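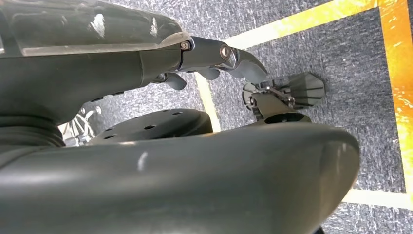 Tanelow: a library reminder service that works on any phone
Project report by Aiman Khoo

Why I picked this project

My gran borrows more books than anyone I know, and she pays more fines too! Our town library, Cernedard, moved all its renewals to an app a while ago, and her old button phone can't run it. She can read a text message perfectly well, though, so I wanted to find out whether a whole renewal service could be run by text. I called it Tanelow, after the lane where the library stands.

What it does

A borrower gets a text three days before a book is due. If they reply with the word KEEP, the book is renewed and a second text gives the new date. If they reply STOP, the messages end. I spent far too long adding other commands (HELP, LIST, even one for opening hours) and then took most of them out again, as my testers kept mixing them up.

How I built it

The program is written in Python and runs on an old laptop. It checks a small database every morning at 9 and makes a list of the books coming due. The messages go out through a text gateway called Solside, which gave me 3000 free messages for the term. I didn't have access to the real library records, so I made my own set of loans with made-up titles, which was great fun.

The hardest part was reading the replies. People wrote "keep please", "Keep it", "kepp" and once just "yes love". My first version only understood KEEP in capitals and ignored everything else. The second version changes the message to small letters, looks for the word anywhere in it and allows one wrong letter. I was so pleased when "kepp" finally worked that I rang my gran to tell her.

Testing

I had 18 testers, and 16 of them stayed until the end. The oldest was Mrs Vương, who is 92 and sent the quickest replies of the lot. Two people stopped because they were getting the texts late at night, and that was my fault: the laptop clock was set to the wrong time zone. I fixed it the next day and added a rule that no message can leave before 9 in the morning or after 6 in the evening.

What I would do next

I'd love to try it with real loans, which would mean looking properly at how phone numbers are stored and who can see them. At the moment they sit in a plain file on the laptop. I would also like to add a second language, starting with Vietnamese, and Mrs Vương has already offered to check my spelling.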